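Ticket 3124
Product: Dirnau Home Simulation Kit (mobile manipulator, telescoping arm)
Component: camera streams, scene loader
Severity: medium
Status: waiting for customer
Opened: April 5, 2026

Summary

Evaluation license. The Drenness room scene loads and runs, but the wrist marker pose drifts against the simulated ground truth, and the three camera streams do not stay aligned during long episodes. We need to know if this is a configuration problem or a limit of the kit before we decide on a purchase.

Environment

Kit installed from the offline bundle. Headless workstation, one GPU, Linux. Scene: Drenness, default furniture and default object set. Controller: Yen, the one shipped with the kit, no local patches. Recording through the bundled logger, compression left at the default.

Steps to reproduce

1. Start the scene server and wait for the ready message.
2. Load Drenness with the object set unlocked.
3. Start Yen with the stock tabletop reach task.
4. Set episode length to 200 seconds.
5. Turn on all three streams and the pose logger.
6. Run the task and export the log with the stock export script.

Expected

Marker pose and ground truth agree to within the tolerance given in the kit manual for the whole episode. Frames with the same index carry the same simulation time in all streams.

Observed

Pose error is flat for the first part of the episode, then grows in steps. Each step lines up with a gap in the frame index of one stream. The gaps do not always hit the same stream. By the end of the episode the worst offset between streams is 19 frames. The controller itself reports no fault. Reach targets are still accepted and the exit code is zero.

Tried so far

Restarted the scene server between episodes. No change.

Ran with the pose logger off. The frame gaps are still there, so the logger is not causing them.

Ran with one stream at a time. No gaps on any of the three. Pose error stays flat.

Ran with two streams. Gaps come back, fewer of them, in every pair we tested.

Lowered the physics rate to 100 Hz. Gaps are less frequent but the arm overshoots when it extends, so this is not a usable workaround for us.

Moved the log directory from the network share to a local disk. Slight improvement. We have kept this setting for all later runs.

Turned off shadows and reflections in the renderer. Around half the gaps went away. The remaining ones still produce the step in pose error.

Replaced the stock export script with our own reader to rule out an export bug. The gaps are present in the raw log.

Notes

The startup output prints "stream sync: soft" on every run. The manual describes a hard sync mode but does not name the key that selects it. We tried sync_mode and stream_sync in the scene file. Both were ignored without a warning. An unknown key should at least print a line in the log.

The overview page for the kit says multi-camera recording is supported out of the box. If soft sync is the only mode in the evaluation license, that should be stated there.

Attachments

Raw log, scene file, startup output, and stills exported from the default Drenness scene. The first still has the arm over the black tabletop with the two wrist markers in view. The other two are room views. 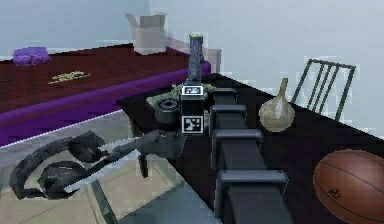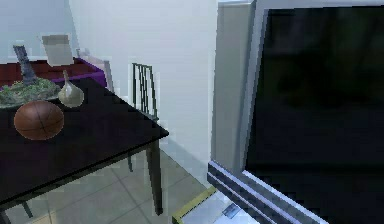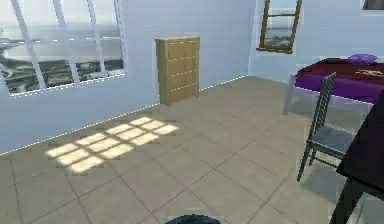

Reply from Tsutomu Murakami

Thank you for the raw log. The one-stream and two-stream runs saved us some time.

The pose error follows from the frame gaps. The marker solver takes its timestamp from the frame index and assumes a fixed step. When a frame is dropped, the solver compares an image with the ground truth of an earlier moment, and the error stays until the index is reset at the start of the next episode. The detection itself looks fine in your log.

Hard sync is included in the evaluation license. The key is in the server file, not the scene file:

render.sync = hard

It must be set before the server starts. With this setting the physics waits for all streams to deliver, so an episode will take longer in wall-clock time. Please put the physics rate back to its default before you test.

The missing key in the manual and the silent handling of unknown keys have been filed as separate items under Wumunska, our loader module. I do not have a release date for either.

Please rerun steps 1 to 6 with shadows and reflections on and send the new raw log. If any gap remains with hard sync, include the full server output as well. I am setting the ticket to waiting for customer.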